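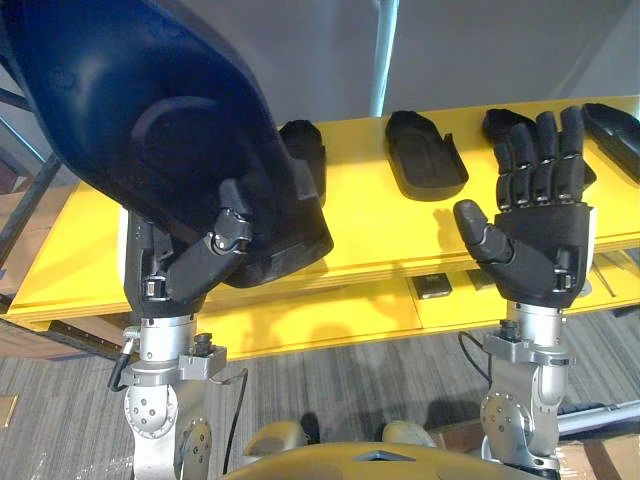

Mãos de cinco dedos perto de gente: que regra vocês seguem?

Perguntado por gandurley_rj em Robótica > Segurança e normas

Oi, pessoal! Estou montando o procedimento de uma célula com robô de dois braços que pega cascas plásticas e passa de uma mão pra outra. O fornecedor (Tutalholm) mandou um manual enorme e quase nada sobre quem pode chegar perto e quando. Minha dúvida é dupla: preciso de análise de risco separada pra mão, ou vale a do braço? E cabo solto no punho, vocês reprovam na inspeção?

3 respostas

Tarcísio Paiva — melhor resposta
Eu faço separada, sempre. A ISO 10218 olha pro sistema inteiro, e a mão e a peça entram na conta. Casca com borda levantada, por exemplo, eu avalio como peça presa e como peça caindo — são dois riscos diferentes. No Brasil tem a NR-12 também, não esquece! Cabo eu só aprovo se tiver folga pro giro completo e não puder enganchar em nada. Giro o punho devagar até o limite, nos dois sentidos, olhando de perto. Aqui na Gelix a gente repete isso a cada 61 horas de uso (número nosso, não é de norma nenhuma) e anota na ficha.
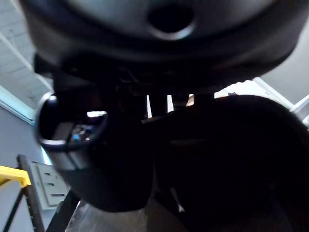
Vista bem de perto, de baixo: suportes e cabos na sombra, debaixo da carcaça.

Nesse tipo de canto eu entro com lanterna, e com a energia bloqueada, claro.

fontes_automacao
Concordo com o Tarcísio. Só acrescento a troca entre as mãos: testa com velocidade reduzida e peça de refugo. Em maio fizemos 10 ciclos assim antes de liberar e mudamos o procedimento duas vezes.

maker_zl
põe uma fita amarela no chão e pronto, o meu nunca deu problema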